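Reducing Milk Waste in a Campus Coffee Bar

Final project report, Food Service Management
Submitted 19th January

1. Background

The Jorari coffee bar serves students and staff on the Skullden campus. Milk is its largest supply cost after coffee beans. Before this project, the bar kept no record of milk that was steamed and then poured away. The purpose of the study was to measure that loss and to test whether a change in pitcher size would reduce it. All drinks in the study were prepared with stainless steel pitchers.

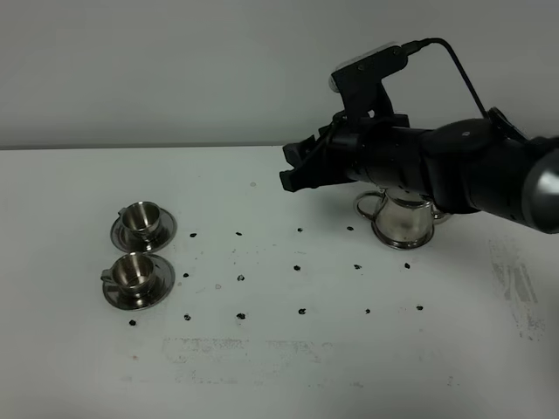
2. Method

Records were kept for two periods of equal length, the first beginning in July. During the first period, staff used the large 700 ml pitcher for every order. During the second, single drinks were prepared in a small pitcher filled to a line marked at 200 ml. Milk left over after each drink was emptied into a measuring jug and entered on a log sheet. In total, 2363 drinks were logged. A further 105 entries were excluded, as the volume had been left blank or could not be read.

3. Results

Waste per drink was lower in the second period for all hot milk drinks. The difference was greatest for small cappuccinos and least for large lattes, which use most of a full pitcher in either case.
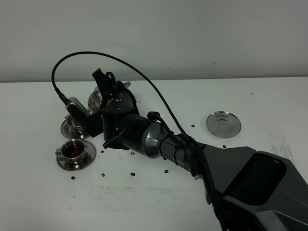
Waste did not fall evenly through the day. Morning figures improved the most, while afternoon figures changed little. Orders in the afternoon were often placed in pairs, and staff returned to the large pitcher for these.

4. Recommendations

The bar should adopt the small pitcher for single drinks and keep the log sheet in use for one more term. The same method could be repeated at the Yeo building kiosk, where the menu is shorter.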